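The helper arm can wait

Every few months someone at the Turnstead workshop announces that the next build will do the dull jobs for us. This time it is Atden, a home helper that has eaten 192 evenings and still can't put a mug away.

I don't mind the hobby. I mind the promise. Gholamreza Rahimi, who keeps the accounts for the build, puts the parts at £3,000, and that leaves out the people. Teaching it still means standing there with a gripper in each hand, printed marker squares on the front, doing the job yourself. 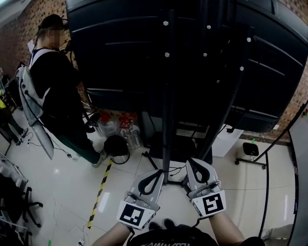 What would change my mind

Show me 44 mugs put away in a kitchen it hasn't met, with its builders out of the room. Until November I'll go on washing up by hand.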